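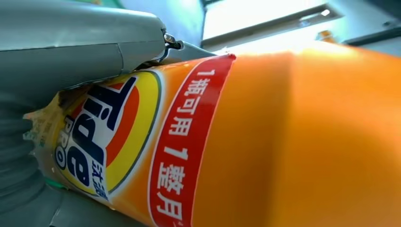
*Laundry detergent bottle, Tide Pro.*

## Changes to the Shared Laundry Rooms at Wallin House and Durska Court

The Residential Services Office has completed its review of the shared laundry rooms, and the arrangements set out in this item replace those printed in the May newsletter. Residents are asked to read them in full, including those who use the laundry rooms only from time to time.

### Hours and booking

The laundry rooms at Wallin House and Durska Court will be open from 7 a.m. to 10 p.m. every day. The last wash must be started by 8:30 p.m. so that drying can be finished before the room is locked. Doors lock automatically at closing time, and items left inside can be collected the next morning.

Booking remains by the paper sheet posted beside each laundry room door. A household may hold 2 bookings at one time. A booking that has not been taken up within 20 minutes of its start is released, and any resident may then use the machine. Names may not be crossed out by anyone other than the person who wrote them. Where a name cannot be read, the booking will be treated as open.

The online booking page has been withdrawn. Several residents reported that it showed machines as free when the paper sheet showed them as taken, and the office was not able to have the fault corrected at a reasonable cost. Residents who have difficulty reaching the paper sheet may telephone the office during business hours, and a staff member will enter the booking for them.

### Detergent

Residents continue to supply their own detergent. Both liquid and powder may be used. Please follow the amount given on the product label for the size of the load and the hardness of the water. Water supplied to both buildings is soft, and the smaller amount on the label is normally enough. Using more leaves residue in the drawer and in the door seal, and this has been the most common reason for service calls over the past year.

Detergent may be stored on the open shelf in the laundry room if the container is closed and marked with an apartment number. The office does not accept responsibility for items stored there. Containers without a number will be removed on the first working day of each month and held for 30 days before they are thrown away. Products must stay in their original containers, with the label in place. Bleach, fabric dye and stain removers containing solvents may not be stored in the laundry rooms at any time.

Households with small children are reminded that detergent of every kind should be kept closed and out of reach, both in the apartment and on the way to and from the laundry room.

### Care of the machines

After each wash, please wipe the door seal, leave the detergent drawer open, and leave the door ajar. Lint filters on the dryers are to be emptied after every use. A bin has been placed beside the dryers for this purpose.

Rugs with rubber backing, pet bedding and horse blankets may not be washed in the standard machines. The large-capacity machine at Durska Court is available for rugs and heavy bedding, and residents of both buildings may book it. The key is held at the office and must be signed for.

Faults should be reported using the card attached to each machine. Please write down the code shown on the display before switching the power off. The service contract is held by Drastus, and the technician visits both buildings every second week. Residents should not contact the technician directly, as calls made outside the contract are billed to the buildings.

### Charges

The charge for a wash is unchanged. The charge for a dryer cycle rises by 19 cents and will appear on the monthly statement in the usual way. Residents who believe they have been charged for a cycle that did not finish may ask for a refund at the office, giving the machine number and the time of use.

### Questions

The new arrangements take effect on Friday, November 10, 2023. Printed copies are available in the lobby of each building and at the main office on Stondosau Street. Written comments may be addressed to Ronja Backlund, Residential Services, and will be answered by letter or email according to the resident's preference on file.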